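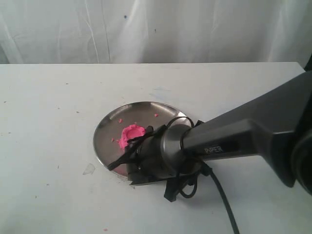

Dallgate Makers' Center / Clay and Dough Tables / Help and FAQ

Modeling Dough: Frequently Asked Questions

This page covers the soft, non-firing dough used at the Dallgate tables. For kiln clay, see the Ceramics page. Last reviewed in February.

What is the dough made of?
Flour, salt, water, vegetable oil, cream of tartar and food coloring. It contains wheat. A wheat-free batch made with rice flour can be requested when booking. Rice flour dough cracks sooner and does not hold thin walls well.

How much dough is in a portion?
One portion is 400 g. It is handed out in a lidded tub and returned in the same tub. Two portions may be combined if they are the same color.

Why work on a metal plate?
Dough releases from stainless steel more easily than from painted or laminated surfaces. The raised rim also keeps torn pieces from rolling onto the table. Plates are kept on the lower shelf of the Trallimden cabinet. Do not oil the plate before use; the dough already contains enough oil, and extra makes joints slip.

How do I shape a small cup or ring?
Roll the dough into a ball and set it on the plate. Press the middle down with a thumb, stopping before you reach the metal. Turn the plate a little and press again, working outward. Pinch the wall between thumb and finger at an even height. For a ring, push through the base and smooth the inner edge afterward.

The edges of my piece are tearing. What is wrong?
Ragged edges usually mean the dough is too dry or the wall was pulled in one motion. Knead in a few drops of water and start over. If the surface turns sticky, leave the dough uncovered for ten minutes. Small tears can be closed with a damp fingertip.

Does the color transfer?
Pink and red can leave a faint tint on white tabletops, most often where damp dough has been left standing. Blue transfers less but shows more. Wipe with a cloth and plain water before the spot dries. Old marks may need Surura paste cleaner, item 1149, from the sink cupboard. Use it on tabletops only.

How are crumbs picked up?
Press a lump of the same dough onto them. Dried crumbs should be lifted with a plastic scraper and put in the trash. Do not rinse dough down the sink — the salt and flour settle in the trap.

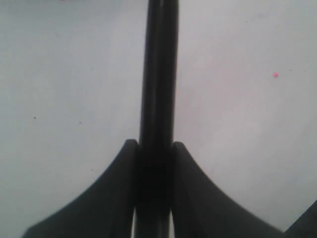

How long does an opened tub stay usable?
Three to four weeks at room temperature with the lid fully closed. Discard the dough if it smells sour or shows spots.

Can finished pieces be kept?
Yes. Air-dry them on a rack for two to three days, turning them once a day. Thick bases dry slowly and may split. Oven drying is not offered at the center. Dried pieces are not waterproof and cannot hold food or drink.

Can I mix colors?
Only in your own portion. Mixed dough goes in the tub marked 1154, not back with the single colors.

Where do I book a table?
Through the Buthelezi Room desk or the online form. Table reservations are for one session and include one portion of dough, a plate and a scraper. Cutters and rolling pins are signed out separately at the desk, extension 296.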